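Mornar Bin Cell Kit - for home and shared workshop builds

Price 1259, in stock, ships in November

Everything you need to turn a used industrial arm into a bin picking cell, minus the arm. Bin, divider panel, cable ties and sleeve, wrist adapter plate, two bar clamps, printed build notes. No welding. Drill and hex keys, thats it.

Bin is open top, dark gray, takes real abuse. Divider slides in across the width so you get a main picking area and a narrow section at the back. Pull it out if you want the full floor.

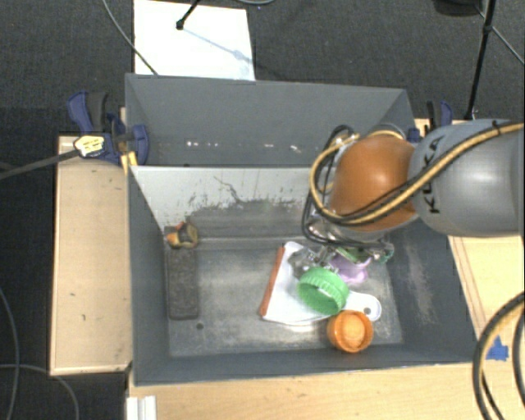 Clamps go on the side walls, one left one right. Do them up tight before you run anything - a bin that creeps will throw off your taught points and you'll blame the software for an evening. Scuffs on the floor and walls are normal, doesn't affect picking.

Leave slack at the wrist. Cables want a proper loop past the last joints, then tie back along the link. Too short and you'll pull a connector first time it turns over.

Good starter parts: jar lids, scrapers, blocks, anything light you don't mind dropping. Clear plastic is harder, save it for later.

Specs
Kit weight: 38 lb
Pieces in box: 133, mostly fasteners
Sleeve length: 1000 mm
Adapter plate: Alto pattern standard, Andex pattern on request

Not included: arm, controler, gripper, table.

Spare dividers and clamp pads sold separately, see Kyriakidis parts page. Returns OK if the plate hasn't been drilled.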